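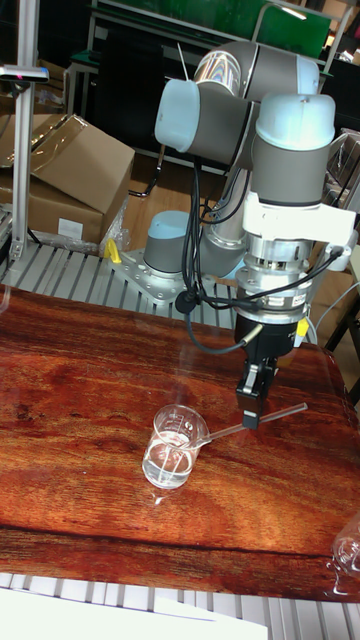 第四章 溶解与溶液

本章要点
一、溶质、溶剂与溶液
二、影响溶解快慢的因素
三、溶解度与饱和溶液
四、水的硬度

小时候我家厨房的窗台上总放着一只玻璃罐,里面装冰糖。外婆泡菊花茶的时候会捞两块丢进杯子,然后就去忙别的了,等她想起来喝,茶的上半截几乎没有味道,底下却甜得发腻。我那时候觉得糖是个懒家伙,沉下去就不肯动了。后来念了化学,才明白那杯茶里其实藏着这一章要讲的大半内容,所以请允许我从茶说起,慢慢绕到正题上来。

糖放进水里,过一阵子就看不见了。看不见,可是尝得到,称一称,杯子的总质量也没有减少。这说明糖还在,只是分散成了极小的微粒,混到水分子中间去了。我们把被溶解的物质叫做溶质,把溶解它的物质叫做溶剂,两者合在一起形成的均一、稳定的混合物叫做溶液。“均一”的意思是,等它完全溶好、混匀之后,取上面一勺和取下面一勺,浓度是一样的;“稳定”的意思是,只要水不蒸发、温度不改变,放多久糖也不会自己跑出来。照这个标准,外婆那杯茶在我偷喝的时候还算不上一杯合格的溶液。

生活里的溶液多得数不过来:生理盐水、白醋、汽水、消毒用的酒精。溶质未必是固体,汽水里溶着二氧化碳,白醋里溶着醋酸。溶剂也未必是水,不过水实在太常见了,所以大家有个约定,没有特别说明的时候,溶液指的就是水溶液。泥水和牛奶则要另当别论,它们看着也是一杯液体,里头的颗粒或液滴却大得多,我们留到本章末尾再谈。

接下来说快慢。要让糖溶得快一点,你大概马上能想到几个办法:把冰糖敲碎,换成热水,拿根筷子搅一搅。敲碎了,糖与水接触的表面变大;加热了,微粒运动得更剧烈;搅拌则把糖块周围已经很浓的那层液体带走,让新鲜的水补上来。这三件事都只管快慢。室温下一杯水最多能容下多少糖,搅到手酸也不会改变,这一点初学的同学很容易弄混,考试的时候也常常在这里丢分,请多读两遍。

那么“最多能容下多少”由什么决定呢?由溶质和溶剂的性质决定,也由温度决定,对气体来说还要看压强。在一定温度下,某固体物质在100克溶剂里达到饱和状态时所溶解的质量,叫做这种物质在这种溶剂里的溶解度。食盐的溶解度随温度变化很小,硝酸钾却变化得相当厉害,把热的硝酸钾饱和溶液放凉,杯底就会长出漂亮的晶体。我第一次做这个实验的时候守在烧杯旁边不肯去吃饭,希望你也有机会这样饿一回。

再讲一个地方。艾夫代尔镇(Ivdale)沿着坦河(Tan)而建,镇上大约400户人家,祖祖辈辈喝的是石灰岩山里流出来的泉水。水很清,可是烧水壶用不了多久,壶底就结一层白色的硬壳。下游的奥斯布里奇(Osbridge)用的是水库水,那里的人搬到艾夫代尔来,头一件抱怨的事往往就是肥皂不起泡。泉水里溶着较多的钙、镁化合物,眼睛看不出来,一加热,其中一部分变成难溶的物质沉积下来,就成了水垢。第四节我们会回到坦河边,看看镇上的人怎样对付它。

读正文之前,建议你先在家里做一件小事。

课前活动
取两只相同的玻璃杯,各倒入等量的水,一杯用凉水,一杯用温水。分别加入10克白糖,不要搅拌,每隔一会儿看一看,把看到的情形写在笔记本上。然后再各取一份白糖,重新做一次,这回用筷子轻轻搅拌,注意两杯搅拌的快慢要尽量一样。

想一想
1. 两次实验中,哪些条件相同,哪些条件不同?
2. 如果想知道糖粒大小对溶解快慢的影响,你会怎样改动这个实验?
3. 白糖完全溶解以后,怎样把它从水里重新取出来?

第一节 溶质、溶剂与溶液

我们先从微粒的角度看一看,一粒食盐落进水里之后都发生了什么。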